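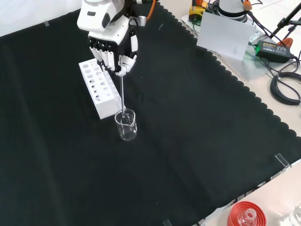 Augustina Asante would like the replacement fingertips on the same order as the hand, and I've come round to her way of thinking, so please read the sheet below with that in mind.

Bench checklist before we sign the Weltura quote

1. Hand holds a glass stirring rod upright in a beaker - OK. Ask Weltura what a spare set of fingers costs, please, and how long shipping takes.

2. Test tube rack within reach of the arm - OK. Leave it empty until the grip settings are approved.

3. Cloth held down at the edges - OK for now. I would dearly love a proper mat, and Grelusora lists one at 45 dollars, which seems fair to me.

4. Cables and power adapter clear of the arm's travel - needs another look. Yaw Darko asked for cable trays last February and they never made it into the budget, so I've put them in at 426 dollars.

5. Glass bottles kept off to the side - OK, but do move them further back before any full-speed run.

6. Emergency stop tested by 2 people - not done. Please, please don't skip this one!

7. Service plan - open. Weltura wants 2,521 dollars a year, and I'd like to hear what Agbeko charges before we say yes to anything.

Initial each line and leave the sheet in the Putedau folder.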